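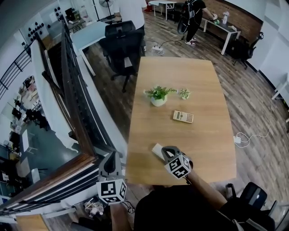 April, quarter to seven in the morning

Woke up at 5.40 to a blackbird going absolutely mental outside the window and couldn't get back off, so I've come down with a pot of tea and a blanket and might as well write up yesterday before it all slides out of my head.

We did the Hurivdale walk at last! I've been going on about it since before Christmas and Mum had started to call it "your imaginary walk", so I was quite smug getting on the bus at Datbridge with my flask and my two rounds of cheese and pickle. Vilho came too. He'd bought new boots for it (I did warn him) and was limping by the second stile, though he'd sooner lose the foot than admit it.

The first stretch is dull, I have to say. You follow the lane out past the garden centre and then it's just field, field, sewage works, field. But once you drop down to the river it's gorgeous, all wild garlic and those little white anemones, and the light coming through green. I took my shoes and socks off and paddled. Lasted as long as it takes to say "ooh, that's cold" and got straight back out again. Vilho ate his sandwich sitting on a gatepost and told me about his grandmother's rhubarb soup, which sounds revolting and which I now badly want to try.

Then the hill. The book says it's a 400 foot climb and gives you 40 minutes for it, and whoever wrote that book is part goat. We stopped for a breather at every single hawthorn. There was an older couple coming down with sticks, terribly brisk, who told us it was "not far now", and I believed them, more fool me.

Top was worth it though. You can see right across to Stedarthorpe church, and the reservoir, and a bit of silver past it that Vilho swore was the sea and I swore was polytunnels. We argued about that most of the way down. I still say polytunnels.

Stedarthorpe itself was shut, more or less. The tea room had a note on the door saying back in 10 minutes, and we gave them a good half hour on the bench before giving up and getting crisps from the garage. Then the number 13 was late and it started to spit with rain, and I found the emergency Mint Cake at the bottom of my bag, a bit furry but perfectly fine once you'd picked the fluff off.

Home by seven. Bath, beans on toast, asleep in front of the telly with my mouth open, according to my neck this morning. My calves are like two bricks and I went down the stairs backwards just now, holding the rail.

Things to do today: ring Mum and tell her it's a real walk. Wash the mud off the bag. Return the map to Jean next door, or at least dry it out first, it's gone all soft along the folds. Ask Vilho for that soup recipe, and how his heels are.

Kettle again, I think. The blackbird's still at it.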